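Guard patrol and chase with a plain state machine

Updated 5/26/25

Quick one. People keep asking how the guards in Lerkimance work so writing it down before I forget. No behaviour trees, no plugins. One enum, one switch, a couple of timers. Works in whatever engine, I'll keep it to pseudo stuff.

What you need first

A level you can walk around in. A nav mesh or grid, baked. A player with a position. A guard that can move to a point when told. If your guard can't get from A to B yet stop and do that, the rest is useless without it.

The states

PATROL
SUSPICIOUS
CHASE
SEARCH
RETURN

Five. I started with nine and cut them. If you feel like adding one called ALERT_BUT_CALM, go for a walk.

Step 1. Patrol

Drop empty objects in the level as waypoints. Put them in a list on the guard. Guard goes to waypoint zero, waits, goes to the next, wraps at the end.

if distance to waypoint < arriveRadius: start wait timer
if wait timer done: index = (index + 1) mod count

Arrive radius matters. Too small and the guard jitters on the spot trying to hit the exact point. Make it a bit bigger than the guard's collider. Randomize the wait a little or two guards on the same route end up marching like a parade.

Step 2. Can he see you

Three checks, cheapest first.

Distance. Use squared distance, skip the square root.
Angle. Dot product of guard forward and direction to player.
Raycast. Eyes to player chest, not feet. Feet get blocked by every crate and kerb in the level.

Only do the raycast if the first two pass. And don't do it every frame, every sixth is plenty. Offset it per guard so they don't all fire on the same frame. I had a test map in Evgate with 1,526 raycasts on one frame and a very obvious hitch whenever they lined up.

Step 3. The suspicion meter

Seeing the player should not flip straight to chase. Feels awful, you poke a toe round a corner and it's over. Keep a float from 0 to 1.

seen: meter += rate * dt * closeness
not seen: meter -= decay * dt
clamp it

closeness is 1 right beside the guard and drops off to 0.2 at max range. Over 0.3, go SUSPICIOUS, stop walking and turn towards the player. At 1, CHASE. Back to 0, carry on with the patrol.

Decay slower than the fill. Mine is a third of the rate. Play with it.

Step 4. Chase

Set destination to player position. Not every frame!! Repath when the player has moved more than 2 metres from the last target, otherwise pathfinding eats your whole budget.

Every time the guard sees the player, save lastKnown. When sight is lost for longer than the grace timer (I use a second and a half) go to SEARCH. The grace timer is what stops him flickering in and out of chase behind a fence.

Step 5. Search

Walk to lastKnown. Pick a few random points nearby, snap them to the nav mesh, visit each one. Sees player, back to CHASE. Runs out of points, RETURN.

Check that the snapped point is reachable. Had a guard in Solthorpe trying to search a rooftop for ages becuase the nearest bit of mesh was up there.

Cheat if you have to. Efe Ojo suggested biasing the random points toward where the player really is, just slightly, and playtesters said the guards felt smarter straight away. Same code otherwise.

Step 6. Return

Go to the nearest waypoint, not the one he left. Set the index to match. Then PATROL. Forget to set the index and he walks right across the map for no reason, which took me an evening to find.

Switching states

One function does it. Everything goes through it.

function setState(new):
 exit(current)
 current = new
 enter(new)

Reset timers in enter. Stop sounds in exit. If you're setting current anywhere else in the file, that's your bug.

Debugging

Draw the state name over the guard's head. Draw the vision cone. Draw a line to lastKnown. Do this on day one, I didn't and regretted it. Colour the cone by state too, grey for patrol, orange for suspicious, red for chase.

Stuff that will go wrong

Guard stuck in doorways: agent radius is bigger than the one you baked with.
Guard sees through walls: wall isn't on the raycast layer.
Guard never sees you: the ray is hitting his own collider. Ignore self.
Guard spins on the spot: two states fighting over rotation, see setState above.

Hearing is next, same meter with a different input. Will post it when its done, probably October.

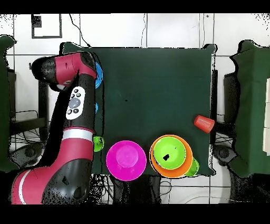
Loukia Kontogiannis: Got this running last night, thanks. One thing on step 4, my guard keeps the old lastKnown from a previous chase, so the second time he loses me he runs off to the wrong room. I cleared it in enter(PATROL) and that seems to fix it. Is that the right spot, or should it go in RETURN?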